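Questions I get asked about the workbench

Why do you work on a board and not straight on the table?

I ruined the table at our old place in Plerkdale, that's why! Now everything fiddly happens on a flat beige board that I can pick up and shove on a shelf when people come round for tea. It's a bit streaky these days, but I'm fond of it. 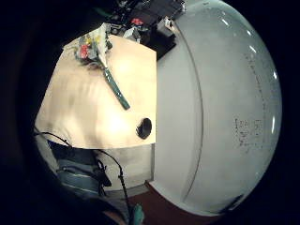 How do you stop small bits rolling away?

I keep an old tea towel folded along the front edge and tip screws into a jam jar lid the moment they come out (my friend Abena swears by egg boxes, and she's probably tidier than me).

Do you ever clear the back of the bench?

Every June, more or less. I sort the cables first, then get bored and put the kettle on.

Can I send you things to mend?

Sorry, no, I've got 7 jobs of my own waiting.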